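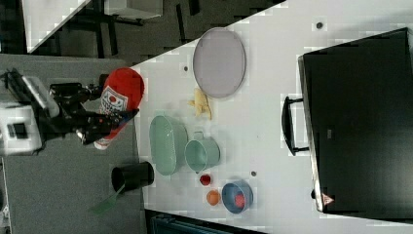 Fermented Red Pepper Sauce, Start to Finish

I've been making this sauce for a few years now and I still get asked for the recipe every time I bring it anywhere, so I'm finally typing it up properly. It takes three weeks, but your share of the work is maybe an hour, and most of that is washing up. The rest is the jar sitting on a shelf doing its thing while you walk past and poke it (I poke mine far too much).

The first version came from Tatiana Kolář, who sold peppers at the Cetby market and wrote the whole method on the back of a paper bag for me. Hers was much hotter. I've calmed it down with sweet peppers over the years, and I don't think she'd approve!

What you need

Red chilies, whatever kind you like. I use Fresnos
A sweet red pepper
Garlic
Salt with nothing added to it. Kosher or pickling salt, no iodine
White vinegar, the regular 5 percent kind
A clean glass jar with a lid
A kitchen scale that reads in grams
A blender
Gloves. Please wear the gloves
pH strips or a pH meter

The scale matters. I did this with spoons for my whole first summer and every jar came out different, one of them so salty that I ended up using it to season soup a teaspoon at a time. Mine is an old Kuruc with a cracked corner and it works fine.

Step 1: Chop and weigh

Pull the stems off, cut out anything soft or spotty, and rinse everything well. Roughly chop the chilies, the sweet pepper and two or three cloves of garlic. Seeds in or seeds out is up to you. I leave them in when I'm feeling lazy, and then strain later.

Now set your empty bowl on the scale, zero it, and add the lot. Write the number down. My last little test batch weighed 234 grams, and I'll use that for the math below, but for a real batch you'll want two or three times as much. It shrinks a lot!

Step 2: Work out the salt

You want 3 percent of the weight of your vegetables. Multiply by 0.03 and that's it. For my 234 grams that's 7 grams of salt, which looks like almost nothing in the bottom of a little dish. Trust the math and don't round down. Too little salt and the wrong things can start growing in there.

Step 3: Blend it into a mash

Put the vegetables and the salt in the blender and pulse until it looks like a chunky salsa. Don't add water. It seems dry at first and you'll be tempted, but the salt starts pulling juice out within minutes. Scrape down the sides and pulse again.

Keep your face back when you open the lid. I leaned right over it once and had to go stand on the porch for a while.

Step 4: Into the jar

Spoon the mash into your jar and press it down with the back of the spoon to get the air pockets out. Leave a good couple of inches at the top, more if you've got the room. It will rise. I lost half a jar down the front of a cabinet in my first year, and there's still a faint orange line on the paint.

Wipe the inside of the glass above the mash so there aren't any little bits stuck up there (bits are where mold gets going). Lay a piece of parchment right on the surface, then put the lid on loosely so gas can get out. If you've got one of those airlock lids, use it. Emília Dvořáček at my old community garden plot swore by the ones from Skareck and gave me two, and I've been very spoiled since.

Set the jar on a plate. You'll thank the plate.

Step 5: Wait three weeks

Room temperature, out of the sun. The high sixties is lovely. My pantry hovers at 64 degrees in the cooler months and that just means I give it an extra week. If your kitchen gets up near 90 in August, find somewhere cooler, like a basement, or wait for fall. Hot ferments go fast and the flavor gets kind of muddy.

For the first week, open it once a day and stir or press the mash back down. You should see bubbles by day three or so, and it'll smell sharp and a bit fruity. After that it quiets down and you can mostly leave it alone.

A flat, thin white film on top is usually kahm yeast. It's ugly but I skim it off and carry on. Anything fuzzy, or anything blue, green, black or pink, and the whole jar goes in the trash. Same if it smells rotten. I know it hurts after two weeks, but peppers are cheap.

Step 6: Finish the sauce

Tip everything back in the blender and add vinegar. I start with a quarter cup for a small jar, blend for two full minutes, taste, and go from there. Some people add sugar. I use half a roasted carrot when the chilies are really fierce, and then I keep that batch in the fridge and use it up first.

For a smooth sauce, push it through a fine strainer with a ladle. Don't throw out what's left in the strainer! Spread it on a lined tray, dry it in a low oven with the door cracked, and grind it up. It's the best pizza sprinkle I know.

Check the pH now. You're looking for 4.0 or lower, and mine usually lands around 3.5. If it's higher, add more vinegar, blend and test again.

Step 7: Bottle it

Wash your bottles in hot soapy water, rinse them well and let them drain upside down. Fill them with a funnel and leave a little headroom. It'll keep in the fridge for several months. It's still alive, so crack the cap now and then in the first couple of weeks to let any gas out.

If you don't want it to keep fizzing, simmer the sauce gently for ten minutes before you bottle it, with the window open and the fan on. You lose a bit of the brightness. I still put the bottles in the fridge after.

A few things people ask me

Can I use frozen peppers? Yes, but mix them half and half with fresh ones so there's something lively in there to start the ferment.

Can I use green chilies? Sure, the color goes kind of army green, but it tastes great on eggs.

My sauce separated, is it ruined? No, just shake it. A tiny pinch of xanthan gum in the blender will hold it together if it bugs you.

How hot is it? With Fresnos and a sweet pepper I'd call it a medium. I took a bottle to the Randach potluck in September and the kids were putting it on corn, so there you go. Swap in a couple of habaneros if you want to be left alone with it.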